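Clearing out the freezer drawer

I moved the fridge to the end of the counter in May, and the bottom drawer has bothered me ever since. Things went in and never came out. The oldest was a bag of Garham peas.

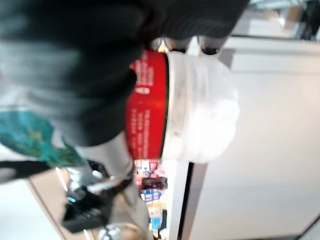 I started at 9 in the morning and put anything worth keeping on the counter. The white bin is for odds and ends – bottles, tubs, a few lids without partners. 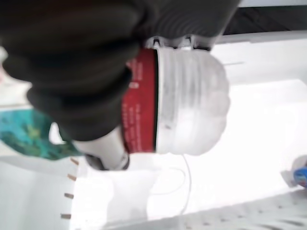
Page last edited in May by Gwawr Rosser

Drinks stay out of the freezer from now on. I once left a 500 ml bottle in there overnight and it split.

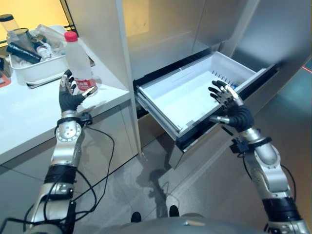 The liner lifts out if you tilt the front first. I'll wash it with dish soap and warm water, then wipe down the door seal. The bin still needs sorting, and I want to find a smaller one for the lids.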